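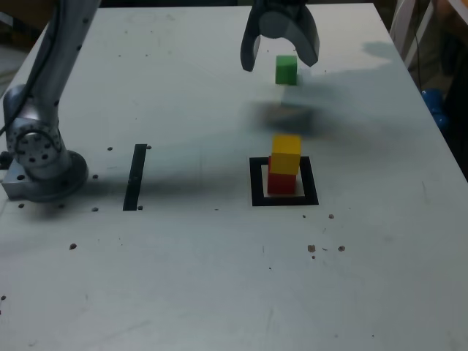
Clinudska is coming to consoles, and Orkbridge says it's "definitive" this time

Orkbridge has announced a console version of Clinudska, its slow and very wet survival horror game set in a flooded spa town. The release window is January. It will be called Clinudska: High Water, and the publisher would like you to know it is the definitive edition.

If that sounds familiar, you probably bought it the last time. The PC version already had a definitive edition, a free patch that arrived with a new title screen and quietly took out the manual save slots. Those are back in High Water, where they appear on the feature list as an addition.

The rest of that list goes like this: four new areas, a second ending, a rewritten flashlight system and a "director's mode" with commentary from lead designer Nazareno De Luca. The press release spends a whole paragraph on the flashlight and a single line on the four areas. Neither the release nor the trailer says how big they are. One of them, going by the trailer, is a stairwell.

De Luca calls the new material "the part of the town we always knew was there." That's a nice line, and it could also describe anything that got cut to make the first launch date. Asked during the announcement stream whether the areas were built from scratch, he said the team had "returned to some older ideas with fresh eyes." Dataminers found room names for a pumping station and a boarded-up hotel in the PC files soon after release. The pumping station is in the trailer. So is the hotel.

Who is making it

The port is being handled by Catasell, and this is where I'd hold off on the preorder. Catasell's last console conversion was Hollis, a perfectly good PC ghost story that came out on consoles with missing audio in its third chapter and a save bug that could lock you out of the ending. Some of it was fixed. The audio took seven patches.

Reijo Kauppinen, who runs production at Catasell, told viewers the studio "learned a great deal from Hollis." He didn't say what. He did promise a steady frame rate "in nearly all situations," and the footage shown straight afterward was captured on PC, according to the small print in the corner.

To be fair to Catasell, Clinudska should be an easier job. It's a small game with fixed camera angles, few enemies and a lot of fog, and it runs fine on old laptops. The trouble is the water. Rising and falling water levels are the whole game: you drain one street to flood another, and whatever lives in it moves too. On PC, a big drain could still bring things to a stutter, and the trailer cuts away each time a valve gets turned.
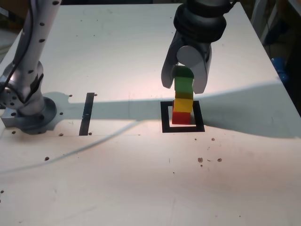

What it costs

No price yet. The store page that went up in the afternoon lists a standard edition and a deluxe one, with the deluxe adding a soundtrack, a digital map and a raincoat for the main character. Preorders get the raincoat in yellow.

PC owners will be able to upgrade, but Orkbridge won't say if that's free. "We'll have more to share on our existing community soon" was the full answer. The existing community has had a go at filling in the blanks, and a forum thread asking for a free upgrade had 1,617 replies by evening. A rival thread asking for the old fog to be left alone had 1,874, so at least people have their priorities.

Is it worth waiting for?

Maybe. The original is a strange, stubborn game with a terrific first two hours, and a lot of people who never play on PC would enjoy it. A second ending could help too, given that the first one is mostly a door closing. But nothing shown so far was running on a console, and the studio doing the work has a recent record you can look up in the Hollis patch notes.

Orkbridge says a playable demo will be out before launch and that it will include "a full drain sequence." I'll believe in the frame rate when I've turned that valve myself.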